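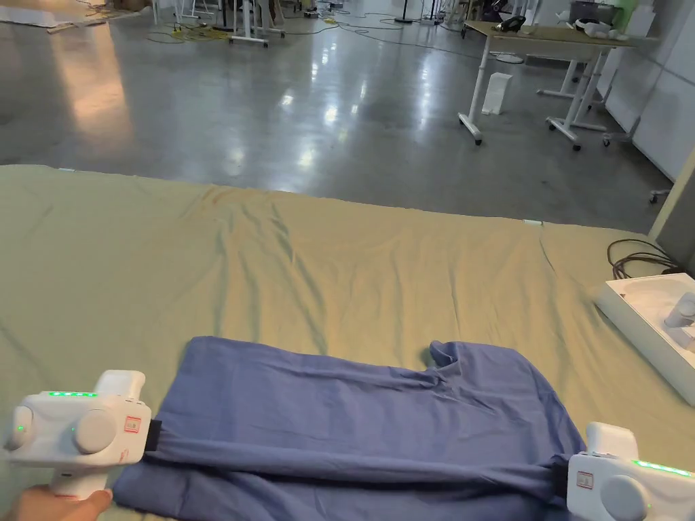 About Plorkeck

Plorkeck is a small company for clothes and bed linen. We fold, sort and put away what people wear and sleep in, and we teach other people to do it. Our customers are families, guest houses, two schools with boarding students and one theater which has a very large number of shirts.

We started with one bed. In my old apartment the bed was the only surface big enough to fold a sheet, and when a neighbor asked me to help her with her mother's closet, we carried everything to that bed in four trips and folded until the evening. She told a colleague, and the colleague had a closet too. After one year I could not sleep before midnight without moving somebody's towels first, so I looked for a room.

The room we have now is on Skoris Street, on the ground floor. It has a polished concrete floor that is easy to sweep. The bed came with us. I still think that a bed is the best place to fold, better than a table, and most of the people we teach will fold on a bed at home. A table is a luxury for them. The bed is lower, it is softer, and things slide on it. A person who can make a good square shirt on a bed can make it anywhere.

What we do

Folding by the bag. You bring clean, dry clothes in a bag and you take them home folded and sorted by person. We do not wash and we do not iron. There are good laundries in the neighborhood and we are happy to give you their address. If something is still damp when we open the bag, we hang it up and call you.

Closets and drawers. We come to your home, two of us, and we work through one closet in a morning. We do not throw anything away and we do not tell you what to throw away. Many companies of our kind begin with the throwing, and I understand why, but for us it is a different job. We fold what is there and put it where you can reach it.

Linen for guest houses. Sheets, pillowcases and towels, folded to the width of your shelf. Please measure the shelf before the first delivery. We ask this three times on the form and still we get wrong widths!

Lessons. A lesson takes a half day, for a group of up to 18 people, or you can come alone. The content is written further down.

How we fold

Our way of working has the name Nirnotum. It is a word from a game that Ha-rang Yang played with her brother when they were children, and it meant "everything back in the box." She used it as a joke when we cleaned up in the evening, then we wrote it on the first lesson sheet, and now the customers use it also.

The main idea is to make the cloth flat first and to fold it second. It sounds too simple to write on a web page. But if you watch people at home, you will see that they begin to fold in the air, with the garment hanging from the hands, and then they correct it on the bed. We put the garment down, take the two near corners, and pull gently toward us. Then we go to the far side, where the cloth usually stays bunched, and open it with the flat hand from the middle to the outside. A shirt made from thin cotton needs this two times. Trousers need it once, if the pockets are empty.

The sheet under the work is important too. A loose sheet makes wrinkles and the wrinkles go into the garment above it – you press a line into the shirt without seeing it. We use plain sheets without a pattern. On stripes the eye follows the stripes and the shirt becomes crooked. Jaqueline Escobedo does not agree with me on this point. She says that stripes are a free ruler. In her lessons you may see stripes.

We fold a T-shirt in five moves, a dress shirt in seven and a fitted sheet in as many as it needs. I have seen the videos where a fitted sheet is folded in ten seconds. I can do it also, when it is my own sheet and I know the elastic. With a stranger's sheet it takes me a minute and I am not ashamed of this minute. 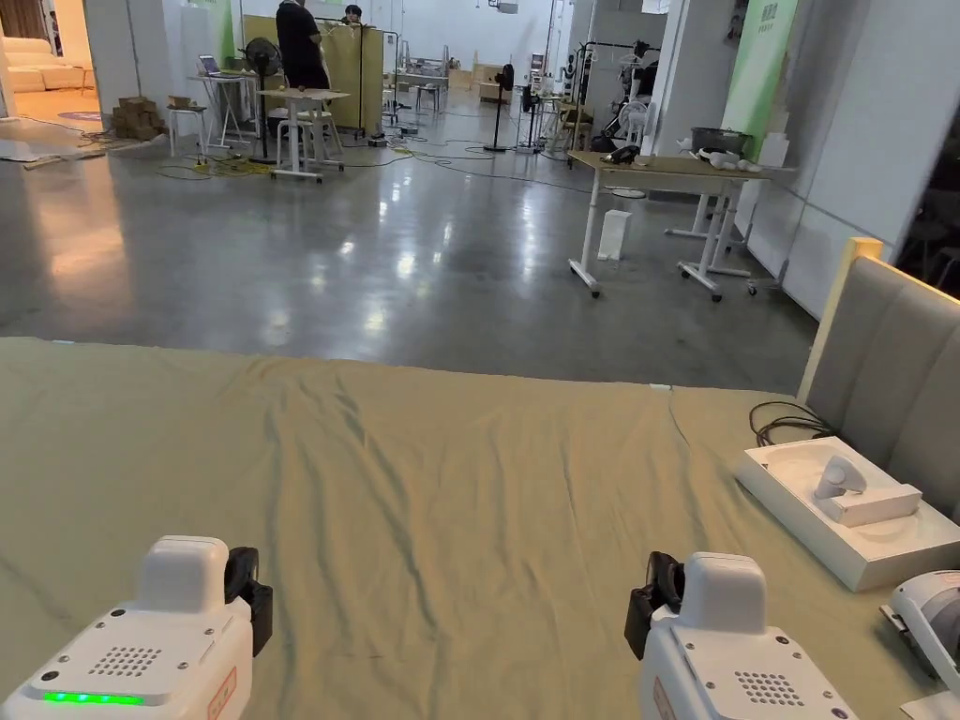

Kyung-hwa Yoon

I was asked by a customer to write more about myself, so I will do it here and keep it short. I was born in a town where my grandmother had a shop for blankets. She folded blankets the whole day, in front of people, because the customer wants to see it open and then does not buy it. As a child I held the other end. This is all my education in folding, but it was nine years of it. Later I studied accounting and worked in an office for a freight company, and I was good in this work and did not like it.

In the first years of Plorkeck I did everything alone and also everything wrong in the prices. I calculated by the piece. A sock was a piece and a winter coat was a piece. One family with 4 boys brought me so many socks that I worked one whole Saturday for nearly 62 pairs and earned very well, and the family was rightly angry. Now we calculate by the bag, and the bag has one size. You can buy the bag from us or bring your own if it is not bigger.

The people

Ha-rang Yang plans the week. If you write to us, the answer is from her. She was before in a hotel, in the linen room, and she can tell the width of a folded towel with her eyes. She leads the guest house work and does all the first visits.

Jaqueline Escobedo gives most of the lessons. She was a teacher for small children and this helps more than you would think, also with adult people. She has rewritten our lesson sheets so that there are drawings in the place of my long sentences. For left-handed people there is a separate sheet, with the drawings turned around.

Paula Bogdan does the closets with me. She also repairs. When we find a missing button or an open seam she puts the piece on a separate pile and asks you. Small repairs are included in a closet morning, bigger ones she writes on a list with a price.

Do-yoon Yoon is my nephew and he drives the van in the afternoon. Please do not give him extra bags at the door. He is polite and he takes them, and then they are not in the plan.

The lessons

We teach on the bed, standing, one garment at a time. You learn the T-shirt, the dress shirt, trousers, a sweater and the fitted sheet. After the break there is time for your own things, so please bring three or four pieces which make you angry at home. People have brought baby clothes, a judo suit, a raincoat and once a flag.

Cotton is the best cloth for the beginning. It stays where you put it. Everyone wants to begin with the difficult things, silk or sport clothes, and I always say that you should do ten cotton shirts before. Take an old one, not your favorite. Put it down as it comes out of the bag, with the sleeve inside or the back turned up, and find the two corners of the bottom edge. From there you can solve it.

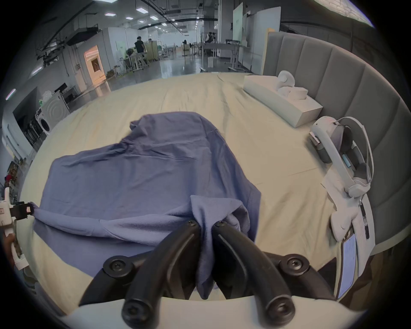
Blue cotton on the bed, next to the gray headboard.

We keep a box with practice clothes for those who forget to bring something. These are shirts that customers gave us, and they have been folded so many times that they know the way alone. In July we have no lessons for groups, only single ones in the morning, when the air in the room is still good.

There is no certificate. Some guest houses asked for a paper for their staff, and Jaqueline writes a letter in this case, with the date and what was practiced.

Where the folded things go

A part of our work which is not so visible is the transport. A pile that looks beautiful on the bed can arrive as a soft heap. We tried cardboard boxes, open baskets and cloth bags with a stiff bottom. Now we use flat crates from the firm Seo, with a lid, and we put the heavy things down and the shirts up. Between two families there is always a sheet of colored paper. You can keep the paper or send it back with the empty crate. The crates we need back, please.

For shelves we put the round side of the fold to the front, so the hand takes one piece and not two. In drawers we stand the clothes up if the drawer is deep enough. If it is not deep enough we lay them flat and do not argue with the drawer.

Some things that are not perfect

We lose socks. Not many, but it happens, and we write it here so that you do not need to feel strange when you call about it. There is a small basket by the door for the single ones, and they stay in it for a year.

We are slow in September, when the schools begin and the boarding students bring everything with names to check. An order that takes two days in other months can take five.

Also we do not work with wool blankets at the moment. Paula is allergic and the rest of us had too many of them in one winter.

Since October 2023 we take closet mornings on the other side of the river too. The price is the same and the van needs a parking place, that is the only difference.

Visiting us

Plorkeck, 675 Skoris Street, ground floor, the door after the bicycle shop. You can bring bags Monday to Friday in the morning and pick up in the afternoon. Ring two times, the first ring is often not heard from the back.

If you want to see how we work before you decide, come by and stay for one bag. You do not need an appointment for this – only for the lessons and for the closets. Write to Ha-rang with the number of people, the kind of clothes and, for guest houses, the width of the shelf.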